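Print this page | E-mail this page

Packaging and Everyday Materials
Handout 2: The paper cup

Start with the name. A "paper" cup that holds a drink has to be lined with something, usually a thin plastic film, and the film is what makes it awkward to recycle. Keep that in mind when you read the supplier leaflets from Clostura and Stivport in your pack. Both say "recyclable". Neither says where, or by whom.

Points to argue over in the seminar:

- Printing. A logo on a white cup tells you who paid for the printing. It tells you nothing about the lining. Green ink is especially good at making people stop asking.

- Stiffness. The rolled rim does much of the work. Squeeze a cup near the top, then halfway down, and write down what you feel before you read Gilchrist's chapter, which I find too sure of itself.

- Reuse. Masum claims 8 uses per cup in an office trial. I have read it twice and can't find how a "use" was defined. A rinse? A refill? Treat the figure with care.

- The side seam. Find it. Ask why the leaflets never mention it.

Written work: one page on a claim you don't believe, handed in at room 605.
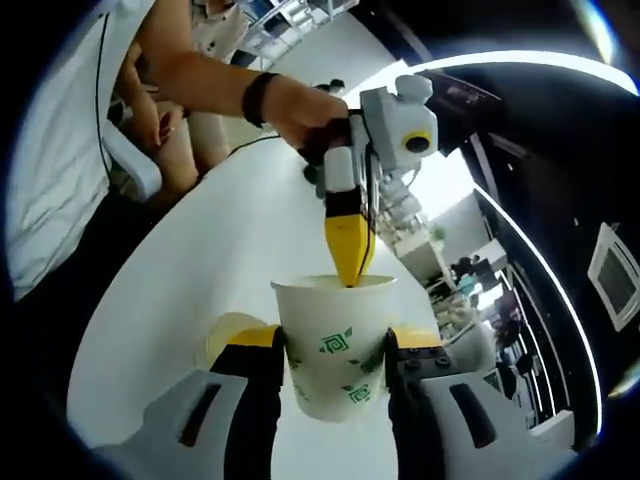 Shalini Tyagi writes that I am unfair to the lining: without it the cup goes soft before you finish your tea, and she would like to see me drink from one.

Related items
Handout 1: The cardboard box
Handout 3: Lids and straws
Reading list, January
How to read a supplier leaflet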